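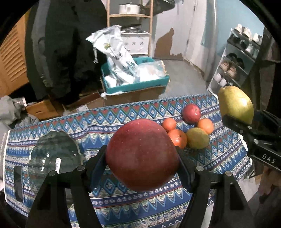
Can a Machine Put Away the Groceries Yet? Pleslow Opens Its Home Chores Program

ATDALE, June. I run the home chores program at Pleslow, and the question I get at every family dinner is the same one: so when does the robot do my dishes? My answer this month is still "not yet," but I finally have something fun to announce on the fruit front, so bear with me!

Pleslow is opening its Home Chores Program to outside partners, and our first one is Proruseck, the small software shop across town that has been arguing with us (in a friendly way) about grasping for ages. Together we're going to work through 18 everyday jobs, starting with the ones that happen at the kitchen table. Moving fruit comes first. Folding towels comes much later, and anybody who has watched a machine try to fold a towel knows why I put it off.

I picked fruit because I thought it would be easy. I was wrong, and I've been hearing about it ever since. An apple is round and firm and pretty forgiving, fine. But then you reach for a pomelo, and it's big and heavier at one end, and a grip that was great for the apple is suddenly hanging on to the wrong part of it. Little oranges roll. A watermelon is a whole other conversation. And all of that is before you ask for the fruit to go on a plate that already has other fruit on it, with a busy tablecloth underneath and somebody's stuff lying next to it, the way stuff does in a real home.
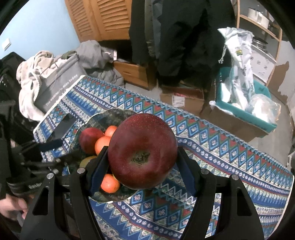 A big red apple in the gripper, with the green plate and more fruit behind it.

We've logged 945 pick-and-place tries for the program so far, and 787 of them ended with the fruit where we wanted it. I'm happy with that number and I also wouldn't let it near my grandmother's good bowl. A person would get every one of those without looking up from the phone. The misses bunch up in two places: small citrus sitting close together, and anything that has to be set down gently next to something else. Picking up is the part people clap for. Putting down is where we spend our afternoons.

So, can machines do household chores? Some pieces of some chores, on a good day, slowly. I'd rather say that in a press release than have you find out after you've cleared a spot in the kitchen. Shop floors are a bit further along, mostly for the boring reason that the same part shows up in the same place all day long. Homes don't do that. Mine certainly doesn't.

The next stage of the program moves on to bags, lidded pots and shoes (yes, shoes, go look at your own front hall and tell me that isn't a chore). We're calling that stage Greco, and we have room for 20 households in Atdale that would like to tell us which jobs they'd hand over first. You don't need to tidy up before you write to us. Please don't, in fact!

Households and partner companies can sign up through the Home Chores page on the Pleslow website. Members of the press who want to come by and try the fruit table for themselves are welcome most afternoons after 2 p.m.; just let the Pleslow press desk know ahead of time.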